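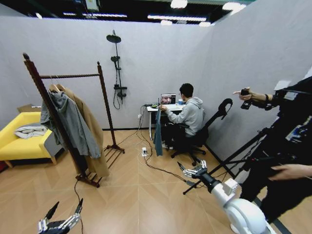
プレカスベルクの古着交換会、今年は2月に開催だそうです!

わたしの住むプレカスベルクで毎年やっている冬物の交換会、ようやく日程の話が出てきました。例年は3月の終わりだったんですが、「もうコートを手放す気分になってからじゃ遅いのよ」という声がずっとあって(わたしも言ってました、すみません)、今年は思い切って2月に前倒しです。会場は去年と同じ、旧染物工場のグルーベ(Grube)の2階。受付は午前11時からで、午後4時にはきっちり閉めるとのこと。去年は閉会の合図のあとも靴の棚の前で粘っている人がいましたからね。ええ、わたしです。

初めての人のためにざっと書いておくと、仕組みはとても簡単です。着なくなった上着やセーターを持っていくと、状態を見て引換券をくれるので、それで別の服と交換できます。薄手のものは1枚、コートや厚手のジャケットは3枚。お金のやりとりは基本なしで、入場料もかかりません。券が余ったら次の回に持ち越せるようになったのが今年の大きな変更点で、これはうれしい! 去年のわたしは最後の1枚を使い切ろうとして、どう見ても小さすぎる手袋をもらって帰りました。今も引き出しに入っています。

取りまとめ役は今年もマルレーネ・アルバースさん。電話で少しだけ話を聞けました。前回集まった服は全部で3000着、そのうち引き取り手がなかったのは400着だったそうです。思ったより少ないと思いませんか? 残ったぶんは仕分けして、着られるものは隣町の支援団体へ、傷みのひどいものは布として再利用に回したとのこと。「いちばん困るのは洗っていない服。次に困るのがハンガーの足りないことです」とマルレーネさん。そういうわけで、家に余っているハンガーがあれば服と一緒に持ってきてほしいそうです。針金のぺらぺらしたものより、肩のところがしっかりしたものが助かるみたいですよ。 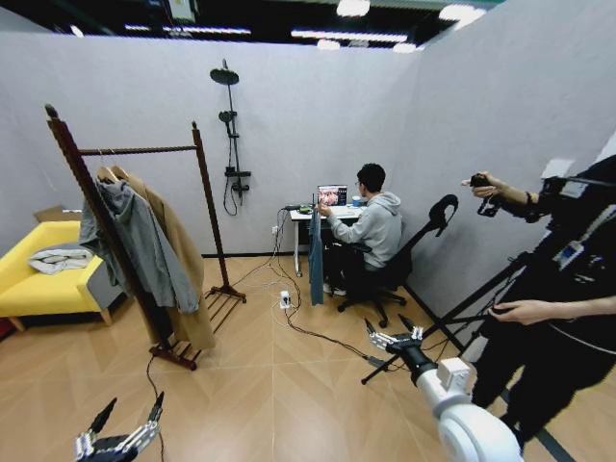
で、ハンガーの話が長くなりましたが、今年いちばんの目玉はお直しコーナーだと思います。町の仕立て屋さん、エルフリーデ・ハーマンさんが1日じゅう会場にいてくれるんです。裾上げ、ボタン付け、裏地のほつれくらいならその場で直してくれて、時間のかかるものは預かりで後日受け取り。わたしは以前、祖母のウールのコートの袖を詰めてもらったことがあるんですが、肩まわりまで見違えるようになって、そのあと5年は着ました。お直しのほうは有料で、ボタン付けなら200円玉ひとつで、と言いたいところですが、残念ながらここは日本ではないので、料金は当日の貼り紙を見てくださいね(円で家計簿をつけている癖が抜けません)。

エルフリーデさんからは、持ち込む前の確認についても教えてもらいました。まずポケットの中を全部見ること。去年は鍵が2本、映画の半券が山ほど、それから誰かの買い物メモが出てきたそうです。それと、ファスナーは上まで閉めてから畳む。開けたままだと歯がゆがんでしまうことがあるんですって。毛玉は無理に取らなくて大丈夫、でも犬や猫の毛はできるだけ落としてきてほしいとのことでした。うちは猫がいるので、前の晩は粘着ローラーとの戦いになりそうです。
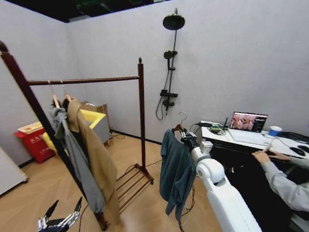
ラックに掛けたベージュ系のコートとグレーの服。

子ども服は今回、別枠になります。駅前の喫茶店プリネオ(Plineo)が奥のテーブルを貸してくれるそうで、小さいお子さん連れの人は階段を上らなくて済むようになりました。グルーベの階段、急なんですよね……。券は共通なので、プリネオで受け取ったものをグルーベで使ってもかまいません。歩いて5分もかからないし、途中にパン屋もあるし、寄り道込みで楽しめるんじゃないでしょうか。プリネオではその日だけりんごのケーキを焼くとも聞いています。これは朝のうちに行かないと危ない。

事前の申し込みはいりませんが、1人で10着より多く持ち込む場合は、先に連絡がほしいそうです。連絡先は町の掲示板アプリ「ブリリク(Brilik)」の交換会のページに出ています。スマホを使わない人は、グルーベの入口にある紙の用紙に名前と枚数を書けば大丈夫。当日の手伝いもまだ募集中で、服をたたむ係と、券を渡す係が足りていないみたいです。手伝うと開場の30分前に会場に入れます。先に選べるわけではないんですが、下見はできます。この差は大きい。

駐車場は裏手に少しだけ。雪が残っていると入口のあたりがかなり滑るので、荷物の多い人は表の道で降ろしてもらうほうがいいと思います。詳しい日にちは、決まり次第ブリリクに載るそうです。わたしは今年こそ丈の長いコートを探すつもりなので、見かけても先に取らないでくださいね!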